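Last changed in June. If your question is not answered on this page, please write to the band mailbox and put the word "Ravberg" in the subject line. Refilwe Lekota reads the mail and she answers in English, Dutch or Sotho.

# Ravberg - Frequently Asked Questions

## The new album

**What is the title, and is it really finished?**

The title is *Niltik*. Yes, it is finished. The mixing was done in spring and the master is with the pressing plant. We will not change any song now, so please do not send us more opinions about the fade-out on the first single.

**How many songs are on it?**

There are 11 songs. Nine of them are new. The other two are "Salt Clerk" and "Lower Lamp", which we have played live for a long time but never recorded in a good way. The old demo of "Lower Lamp" that some people have is from a rehearsal and the tempo is wrong.

**Who plays on the album?**

- Geert Wuyts - drums, percussion
- Oldřich Urban - guitar, lead vocals
- Tumelo Ntuli - bass, backing vocals
- Sakda Noiphan - keyboards, and second guitar on three songs

Sakda was a guest on the last record. He is a full member now, and this is why his name is on the front of the shirts also.

**Where was it recorded?**

Drums and bass were recorded at Hlongwane, in the big room. The guitars were made in the small room in the same building, mostly at night, when the street is quiet. The vocals were recorded at Oldřich's home. We tried to sing in the big room too, but the sound was too wide for these songs and we lost many days with it.
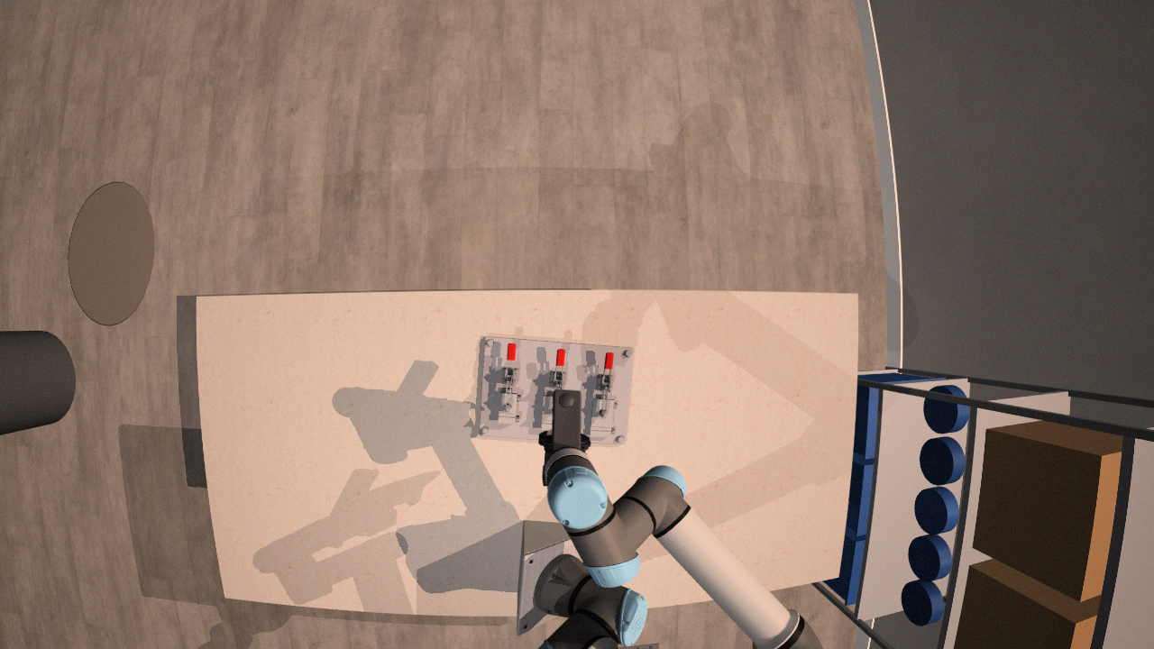 *Image credit: Hlongwane / used with permission*

**Did you use a click track?**

On most songs, yes. Geert does not like it but he is very good with it. "Lower Lamp" and the last song have no click. In the last song the band becomes faster in the second half, and we left it so. One reviewer of the single wrote that all our drums are programmed. They are not. Every drum you hear was played by Geert on his own kit, with the same snare that he has used from the first record.

**What kit is it?**

It is an old birch kit from 1982 which Geert bought from his teacher. One bass drum, 2 floor toms, one rack tom. The snare is newer. He tunes the floor toms quite low and he puts a piece of felt on the bigger one. For cymbals he does not want to say, because he changes them often and people then write to him that the list is wrong.

**Will there be tabs or sheet music?**

There will be a drum book for the complete album, written by Geert himself. He is working at it now and has finished the first side. Guitar tabs are not planned. If you make your own tabs you can publish them, only please write that they are not official.

## Hearing the songs before the release

**Can I listen to the full album early?**

Yes. The whole album will be streamed for one week before it comes out. The link will be sent to the mailing list first and will be put on this site the same evening at 8 p.m. You do not need an account to listen.

**Why is the stream only one week?**

This was the agreement with our label, Brernoson. They wanted to have no stream and we wanted a month. One week is what we got, and I think it is fair.

**The stream stops after the third song. What can I do?**

Please reload the page and wait until the side menu has loaded also. This problem came with the single too, mostly on older phones. If it still stops, write to Refilwe and tell her which phone and which browser you have.

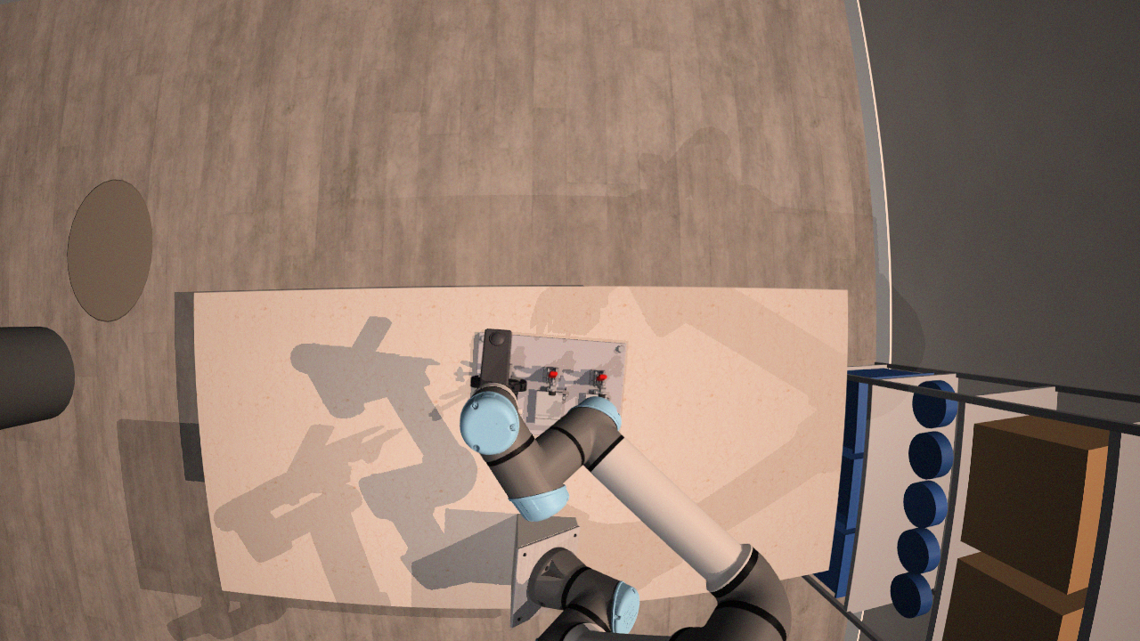
It also helps to close other tabs which play sound or video. Two listeners wrote us that the player worked well after they did this, and one said that it changed nothing, so I cannot promise it. Downloading the stream is not possible. When you have ordered the album in any format you will get the files by mail on the day of release, and these are of better quality than the stream.

## Ordering

**Which formats can I buy?**

Vinyl (black or dark green), CD, and download. The green vinyl is sold only in our own shop and at concerts. There will be no cassette this time. The cassettes of the last record came with many faults and we had to send money back to a lot of people.

**Can I have my copy signed?**

Yes, if you order in our shop and choose "signed" before you pay. We cannot add it later, because the packages are prepared in one go. All four members will sign. Please do not ask for a personal message, we did this once and it took the whole weekend.

**My address has changed after I ordered.**

Reply to your order mail with the new address. Do not make a second order. It is enough if you write before the shipping mail comes.

**How much is shipping outside of Europe?**

The shop shows the price when you fill in your country. We know that it is high for vinyl. If you live in South Africa, wait a little - Tumelo is trying to have a box sent there, so that people can buy from a local shop and pay no import cost.

**Do you still sell the first two records?**

The first record is sold out in all formats and there is no plan to press it again. The second one is still there on CD. Both can be bought as download.

## Concerts

**When is the tour?**

The dates will be on the concert page as soon as the halls have confirmed. We will play the release show first and then 3 weeks in clubs. We start in Belgium and go east from there.

**Will you play the new album from start to end?**

At the release show, yes, in the same order as on the record. At the other concerts we will mix it with older songs. "Clay Ladder" will be in the set every night, you can stop to ask.

**Who is the support band?**

This is different in each city. We like to take a local band. If you have a band and want to play with us, send one link to one song, and write in which city you are. Please send no large files. Oldřich listens to all of them but he does not always answer.

**Can I take pictures or film?**

With a phone, yes, but without flash. Sakda has trouble with his eyes from strong light and he has to stop playing when it happens. For a bigger camera you need a pass, and you get it from Refilwe. Ask her at least one week before the show.

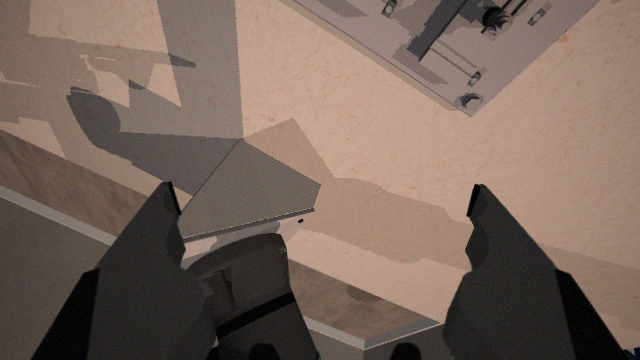

*Photo pass requests: include your name, the city and where the pictures will be published.*

**Are the concerts open for people under 18?**

It depends on the hall. Most of them allow it when a parent comes with you. Look on the page of the hall and not on ours, we had it wrong for one city last time and a family had to go home.

**I use a wheelchair. Which halls can I visit?**

On the concert page each hall will have a note on this. If there is no note, we have not yet received an answer from them. Write to us and we will call the hall and ask. A companion gets in free at all shows where we sell the tickets ourselves.

**Is it very loud?**

Yes, it is loud, and it is louder near the drums. There are free earplugs at the shirt table. Geert wears protection at every rehearsal and he asks that you do it too, especially if you bring children.

## Other questions

**Does Geert give drum lessons?**

Only online, and only between tours. At the moment the list is full. He can look at a short video of your playing when you send it and give written comments, for this there is a form in the shop.

**What does "Niltik" mean?**

It is a word Tumelo invented for a riff when he had no name for it. We tried to find a better title and we did not find one.

**May I use a song in my video?**

For a private video without advertising, yes, if you write the name of the band and the song. For all other use you must ask Brernoson. They need the length of the part you want and the country where it will be shown. It takes them some time to answer.

**Why is there a different singer on the old live recording?**

Oldřich had lost his voice on that tour and Tumelo sang the whole set. Some people like this version better. Oldřich knows it.

**I have found a mistake on this page.**

Thank you, please tell us. English is not the first language of the person who writes here, and corrections are welcome at the band mailbox.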